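Loyalty pricing at Levilon, is anyone saving money?

Forum > Household budgets > Groceries

bilal_z
Posted 20/10/2023
My local Levilon switched to member prices in July and I've kept every receipt from there. The app tells me I've saved $438. My spending says otherwise. I spent $1,188 in the stretch before I joined and pretty much the same after, buying the same stuff for the same two people. So where is the 438?

marrowfat
You saved it off the non-member price. The non-member price went up the week the cards came in. Canned tomatoes at mine jumped overnight and then got a yellow tag saying members pay what everybody used to pay.

Dalal A.
I don't buy this theory. Prices went up everywhere over the summer. Trurero has no card at all and their tomatoes went up too. If bilal's total stayed flat while everything else climbed, then the card did something.

marrowfat
Did it, or did he buy cheaper coffee? You can't tell from two totals.

bilal_z
Same coffee. Manole, the red bag. I did drop the fancy yogurt though, so fair point.

hbataineh
I worked the tag crew at a different chain for 5 years. We'd hang 300 sale tags in a night and plenty of them were for the regular price in a bigger font. I'm not saying Levilon does it. I'm saying I stopped reading the big number and only look at the unit price now.

Dalal A.
Unit price is fine until they print one brand per ounce and the next one per pound.

hbataineh
Yes, and bring a calculator for paper towels, where it's per sheet and the sheets are different sizes.

Silvia U
Long post, sorry. I tried the opposite of all this. No app, no card, cash in an envelope, and I take a hand basket and leave the cart alone. Everyone swears by the basket trick and I was ready to laugh at it.

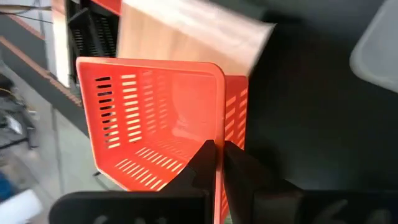
First two trips I spent less. Third trip I was back two days later for the things that hadn't fit, and I picked up chips and a magazine while I was in there. Added up over the month it was a wash. Heavy things like rice and detergent I put off until I had to get them at the corner place, where they cost more. I think these tricks work for people who were going to be careful anyway.

marrowfat
Basket works for me. I live alone though.

Dalal A.
A list works better than either. Also, eat before you go.

Silvia U
I had a list! The chips weren't on it.

bilal_z
OK, I'm going to skip the card for a month and write down both prices for everything I buy. Will post the totals. Does anyone know if Roltusau still does the markdown shelf in the evening?

hbataineh
The one near me does, by the bakery. Check the dates on the bread.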